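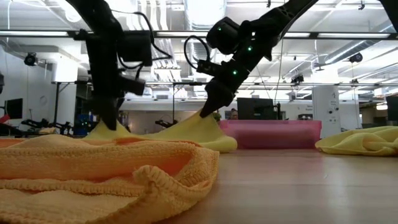
Ankit Agarwal wrote to ask how on earth you get through the Flavstead mission in Clultix without being spotted, because he'd restarted it all evening and still couldn't reach the bell tower. I've had a few messages like that since the March patch moved the guards, so I finally sat down and wrote out my route. I'm not a speedrunner, and I still panic and throw coins at walls, but this works for me nearly every time!

## Before you start

Go in on Normal with the default gear, plus one smoke vial. Leave the crossbow at home. I know, I love it too, but it takes up two slots and you'll want those for the ledger and the costume. Turn on "show noise rings" in the accessibility menu if you haven't yet (it doesn't affect your rating, and I play with it on all the time).

Your target is Sisodia, the tax collector, who walks a loop between the market, the counting house and the tower. One full loop takes 268 seconds. You don't need a stopwatch, just listen for the bell, which rings when he's at the top of the stairs.

## Getting over the wall

1. Spawn at the mill and crouch-walk along the stream. Stay on the left bank. The right one has gravel and it's LOUD.
2. Wait under the footbridge until the guard with the lantern turns around.
3. Climb the ivy behind the bakery. Don't mantle straight up onto the roof, hang there and look first.
4. Drop into the yard and grab the porter's coat off the line.

That coat is the whole mission, really. Porters can go everywhere except the top floor of the counting house, and only the head porter will see through it. He stays in the kitchen unless he hears something break, so please don't do what I did and knock over the crockery with the physics grab. Twice.

## The counting house

Walk in through the front door like you own the place. Take the stairs on the right, go past the two clerks, and stop at the landing. You've got 27 seconds after the clerks sit down before one of them gets up for more ink, and that's plenty of time to pick the office lock if you've put a point into lockpicking. If you haven't, the spare key is in the flowerpot by the cellar hatch.

Take the ledger and close the door behind you. Save here. Save here again in a second slot (I've had a guard wander in during the first one and been stuck reloading into my own arrest).

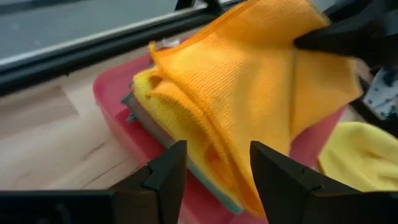
A commenter going by Erna pointed out that you can skip the office completely by bribing the younger clerk, which costs 60 crowns and gets you a copy of the ledger instead. I tried it, and yep, it counts for the objective! You do lose the "Light Fingers" bonus, so if you're chasing a high rating stick with the lock. If you just want the thing done, pay the kid.

## Up the tower

Now head for the tower while Sisodia is still at the market. Use the scaffolding on the north side and keep the porter's coat on, even though it feels silly up there. There are seven platforms, and the fourth one creaks, so walk slowly across it or jump from the third to the ladder if you're feeling brave.

At the top, hide behind the bell frame and wait. He comes up alone and his bodyguard stops one floor below. From here you can:

- slip the ledger into his satchel and let the bodyguard find it, which is my favorite ending by a mile
- knock him out and leave him in the storage chest
- cut the bell rope, if you've had a long day and don't care who hears

Whichever you pick, throw the smoke vial down the stairwell before you leave and go back out by the scaffolding. The exit at the mill opens as soon as the objective updates, but the lantern guard will have switched to the other side of the bridge by then. Go under it on the same bank you came in on and keep crouching until the screen fades.

If the game won't update the objective after you plant the ledger, step back two paces and look at the satchel again. I've only seen that bug on the autosave, and loading the manual save fixed it for me.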